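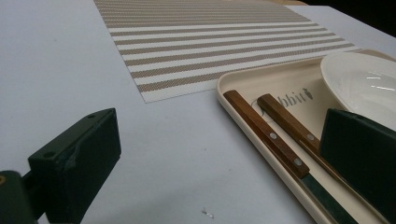

How to Clean and Flatten Woven Placemats

Woven placemats fall into two groups for cleaning purposes: coated synthetic yarn (vinyl or polyester mesh) and natural fiber (cotton, jute, paper, seagrass). The methods are different and should not be swapped. Check the label on the back hem first. If the label is gone, place a drop of water on one corner. On coated yarn the drop beads and stays on top. On natural fiber it darkens the weave within a minute.

What you need

Dish soap, unscented
A soft nail brush or an old toothbrush
Two cotton towels
White vinegar
Baking soda
A flat board or baking sheet larger than the mat
Books or other weights, 10 pounds per mat

Coated synthetic mats

1. Shake the mat over a sink and brush out crumbs along the direction of the yarn. Brushing across the weave pushes crumbs further in.

2. Fill the sink with lukewarm water and one teaspoon of dish soap. Soak the mat flat for ten minutes. Do not fold it to fit. If the sink is too small, use the bathtub.

3. Work the brush along each row, front and back. Light bands show grease sooner than dark ones, so on striped mats clean the full width and let it dry before deciding that one stripe needs a second pass.

4. Rinse until the water runs clear. Soap left in the weave dries to a dull film and picks up dust.

5. Lay the mat between the towels and press. Do not wring.

Natural fiber mats

Do not soak these. Jute and paper yarn swell when wet and shrink unevenly, and the mat will cup at the corners.

1. Vacuum both sides with the upholstery attachment on low suction.

2. Mix one cup of cool water with a few drops of soap. Dampen a cloth, wring it out well, and wipe with the grain.

3. For grease, cover the spot with baking soda, leave it for an hour, then vacuum. Repeat if needed.

4. Wipe with a second cloth dampened in plain water and dry the mat right away, flat, out of direct sun.

Cotton mats can usually go in the washer on a cold, gentle cycle if the label allows it - use a mesh bag.

Flattening a curled mat

Curl comes from storage in a roll or from heat on one side. Place the mat face down on the board while it is slightly damp. Cover it with a dry towel, then spread the weights evenly, edges included. Leave overnight. Synthetic mats that still curl can be warmed with a hair dryer on its lowest setting and weighted again. Never iron a coated mat directly.

Odor and stains

Vinegar diluted one to four with water removes most food smells from synthetic yarn. Test it on the back first. Turmeric and tomato may leave a permanent tint in white yarn, and bleach tends to yellow the coating - skip it.

Storage

Store mats flat in a drawer with the heaviest at the bottom. Let them dry for a full day first.

Posted by Dalibor Matoušek under Table Linens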